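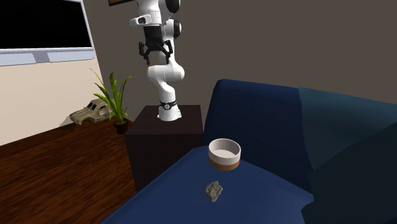

Start with the light, before any talk of color. Most people pick wall paint in a store, under store lighting, from a chip the size of a playing card, and then wonder why it looks wrong at home. Ask the room how many have done it. Hands usually go up. Then get to the point of the first slide: the biggest colored thing in a living room is usually the furniture, and the wall has to live with it. A deep blue sofa with a gray wall is a common pairing and a fair one to learn from. Gray next to that much blue can start to look slightly warm, even when the same gray looked cool on the chip. Leave the slide up while people get settled.

Introduce yourself. Mélanie Gagnon, interior painter, 33 years in the trade, the last part of it at Beaudoin. Not a decorator. The talk covers walls, ceilings and trim in rooms people already live in. No exterior work, no cabinets. If someone asks about cabinets, say see me after.

Part one, which way the room faces. North light is steady and bluish. South light is strong and moves across the room all day. East is bright at breakfast and flat by the afternoon, west is the reverse. Tell the Gelireck story here. It was a row of apartments with the same floor plan on both sides of one hallway, and the owner wanted one white throughout. We used Flomis in all of them. The north side tenants said it looked gray. The south side tenants said it looked yellow. Same cans, same crew, same week. In the end we repainted the north side living rooms one step warmer and the complaints stopped.

Pause for questions, but keep it short. This is where people want to describe their own house in detail.

Part two, testing. Go slowly here, it's the part people write down.

Do not paint test patches straight on the wall next to the old color. Your eye compares the two and you end up judging the difference between them. Paint a big piece of poster board, two coats, and leave a white border. Let it dry overnight. Wet paint tells you very little.

Move the board. Put it behind the sofa, beside the window, then in the darkest corner. Look at it in the morning, at noon and after dark with your own lamps on. If you only sit in that room at night, the lamps matter more than the sun does. Hold the board upright, the way the wall is. A board lying on the floor catches the ceiling light and looks paler than it will.

Change the bulbs first if you plan to change them at all. I had a customer approve a green in November, replace every bulb in December, and call to say we had used the wrong can. We had not. I went over with the old bulbs in a bag and we swapped them back one at a time.

Pass the poster boards around. There are five, numbered on the back. Ask for them back before the break.

Part three, white.

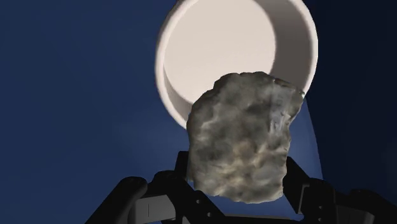
White gives people more trouble than any other choice, and they don't expect it to. A plain white wall picks up color from whatever is near it: the rug, the lawn outside, the brick across the street. It also changes with shape. A flat surface reads as one white. Anything curved, like an arch or a rounded corner, runs through several, from bright to nearly gray, and all of it came out of the same can. Customers sometimes point at the shaded side of an arch and ask for another coat. Another coat will not fix a shadow.

Finish comes in here too. Matte hides dents and old patching but scuffs more easily. Satin wipes clean and shows every bump in the plaster. In an older house I put matte on the walls and satin on the trim, and I use the same white for both more often than people think. The difference in sheen is enough to set the trim off.

Ceilings. Stock ceiling white is fine over most colors. Over a dark wall it can look stark, so cut it with a little of the wall color. Write the mix on the lid and keep the lid.

Mention Vomus only if asked. It is a good primer over smoke and water stains and it smells. Open the windows and don't sleep in the room that night.

Part four, how much to buy and what it costs. Keep this to two slides. Use the bedroom from the handout: 339 square feet of wall after taking out the door and windows. One gallon gets one coat over that with a bit to spare, so plan on two gallons for two coats. Going from dark to light, add primer. The paint and supplies for that room came to 110 dollars – brushes, tape and roller covers included. Don't get drawn into brand prices.

Buy all of it at one time. If you have several cans, pour them together into one large bucket and stir. Two cans of the same color can be slightly off, and you will see the line where you switched.

Last slide is the order of work. Ceiling, then walls, then trim. Some painters do the trim before the walls and they get good results. I find it easier to cut a clean line on trim at the end. Say so and move on, or this turns into an argument with the front row.

Questions. Likely ones:

Can I paint over wallpaper? Sometimes. If the seams are tight and it is well stuck, yes, with an oil primer. If a corner lifts when you pick at it, strip it.

How long until I can wash the wall? Give it a month.

Does a dark color make a small room smaller? It can. A small dark room at night with good lamps is pleasant, though, and I have painted my own that way twice.

Handouts are on the table by the door. Collect the boards.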